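Housekeeping and Domestic Services, Unit 2
Session notes -- textiles in small guest houses
Triltness Adult College, 8 October 2026

Carrying on from fibres. Read the Koubek handout first if you missed it, the bit on pile and loop especially.

Main point from last time: cotton takes up water because the fibre itself swells. Polyester hardly does, water sits between the threads. So a blend dries faster on the line but feels less soft on skin. Guests notice this with towels, much less with sheets.

Weight
Given in grams per square metre (gsm). Light cotton blanket, say 275. Heavier isn't always better -- a heavy one costs more to dry and takes up shelf room. Work out drying cost before you order, not after. Prerel exercise on page 16, do part (b) as well, most people skipped it.

Weave and surface
Plain weave: flat, strong, shows creases.
Twill: diagonal line, drapes better, hides marks.
Terry: loops on one or both sides. Loops catch on rings, zips, rough nails. Snip a pulled loop, never tug it.
Fleece: knitted then brushed. Pills. Keep away from high heat.
Cellular: holes trap air, warm for the weight, hospitals like it.

Colour
Whites can be boiled and bleached, so the big laundries prefer them. Strong colours need sorting and a first wash on their own. Reds, pinks and dark blues are the usual trouble. Rub test: damp white cloth, firm pressure, look for transfer. Do it on a hidden corner. Replacements rarely match after a year of washing so buy spares from the same dye lot.

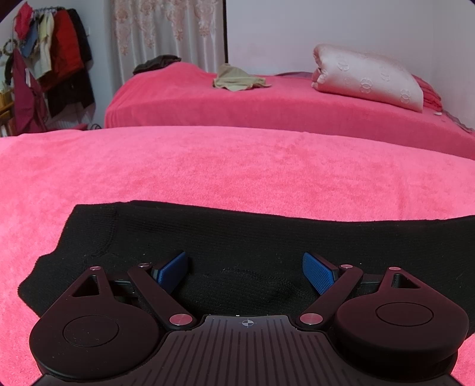
Fading is mostly light and detergent, less so water temperature. Optical brighteners in ordinary powder dull pinks and pastels, use a colour powder. Don't store by a window. Rotate stock -- clean pile goes to the bottom, take from the top. Billent case study: 3000 items, no rotation, half the shelf worn thin and the other half still in its wrapping.

Bed making, quick recap
Strip towards the middle. Check mattress protector. Bottom sheet, corners tight. Top cover centred by eye from the foot of the bed, then smooth outwards. Pillows last, open ends away from the door.

Terms to know: gsm, pile, selvedge, dye lot, pilling, colourfastness. You will be asked to define at least 2 of these in the May paper, in your own words, with a textile you have handeld yourself.

For next session bring a care label, any item, cut off or copied out neatly. We start on stain removal, protein stains first (cold water!!) then grease. Folders in by the end of the session please.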